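Where Does the Water Go When You Pull the Plug?

Every morning you brush your teeth, rinse, and spit, and away it all goes down the little hole. Have you ever stopped, toothbrush still in your mouth, and wondered where it was off to? I used to think there was a lake under our house (I was quite worried about the fish!), so if you have a funny idea of your own, you are in very good company.

Let's start right under the sink. If you open the cupboard and peek in, you will probably find a pipe with a bend in it, a bit like the letter U. A little water always sits in that bend, and it has an important job. Sewer pipes smell perfectly dreadful, and the water blocks the smell from coming up into your home. Plumbers call this bend a trap, and it's also where lost earrings and baby teeth sometimes turn up.
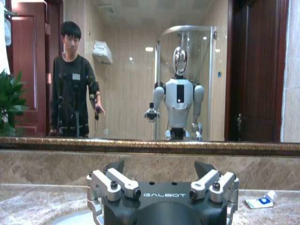
Ga-eun Bang wrote in to say that the drain in her grandmother's guest bathroom smelled like old eggs after a long winter, and that running the faucet for 30 seconds made it stop. Well done, Ga-eun! When a sink isn't used for a long time, the water in the bend slowly dries up, and then there is nothing left to hold the smell back. A fresh splash fills it again.

After the bend, the water slides into a wider pipe, where it meets the water from your bathtub, your toilet, and maybe your washing machine too. That pipe tilts downhill, just a tiny bit, so the water can roll along all by itself. Out under the street it joins a bigger pipe, and then a bigger one still, with water from your neighbors and your school and the bakery on the corner.

In our town of Coman, all those pipes lead to the treatment plant down by the river. First the water goes through screens that catch rags and sticks. Then it rests in big, quiet tanks while the heavy bits sink to the bottom. After that come my favorite workers of all, which are bacteria, far too small to see, and they gobble up most of the dirt that's left. The cleaned water flows out into the river, and the ducks there seem quite happy with it.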